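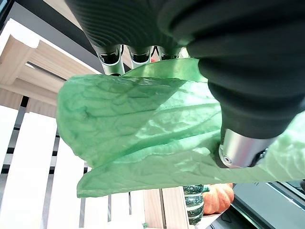 Jul 31, 2018

Cold room and wash bench, second round of the leaf storage trial. Clyde Dvorak on the morning weights, me on everything else. Soledad Tran is back next week and will want the May sheets next to these, so I am keeping the same order.

Starting weights. Crate A (Ferrand, unwashed) came in at 1,104 g net. Crate B (Ferrand, washed and spun) 911 g net. The gap is just how the heads divided up, so compare percent loss and ignore grams. Tare for the gray crates is still the one taped inside the cupboard door. I rechecked it and it holds.

Loss after 9 days, same shelf, lids on:
A, unwashed: 58 g
B, washed and spun: not usable, see below

B went up in weight on day two. Clyde thought the scale had drifted. I put the check weight on it and it read fine. The spinner basket has a cracked rim and doesn't seat properly, and I think the leaves went into the crate with a lot of water still on them. There was a puddle in the bottom when I tipped it. So the starting weight for B was leaf plus water and the loss figure means nothing. I have struck it out on the sheet but left it readable.

Condition at the end. A was limp on the outer leaves, still crisp inside, with brown on the cut ends only. B was crisp all through but had slimy patches wherever two leaves lay flat together. Smell was fine for A, a little sour for B. Clyde scored both a point lower than I did, same as in May. We should score without seeing each other's numbers.

Cold room. The logger shows the temperature climbing each afternoon when deliveries come through and the door stands open. The top shelf gets the worst of it. Both crates were on the middle shelf. I moved the logger there too, as it had been hanging by the fan and telling us about the fan.

Lids. The Drurkura lids fit the gray crates but bow in the middle when stacked, and the crate above ends up resting on the leaves. Don't stack on them. The older lids are uglier and work better. We have enough of those for two crates and not for four.

Liners. Tried one Zornero perforated liner in a spare crate with leftover trimmings, no weights taken. Less wilt on top than I expected. Worth a proper crate next time.

Seed for the next planting is Lostesel, ordered, not here yet. If it is late we run Ferrand again and note it.

To do:
- new spinner basket, or borrow the one from the kitchen
- repeat B with leaves drained on the rack for an hour before weighing
- liner crate, Ferrand, unwashed, same shelf
- print separate score cards
- ask Soledad which lids she used in May, the sheet doesn't say

Wash bench drain is slow again. Cleared the trap, better but still slow.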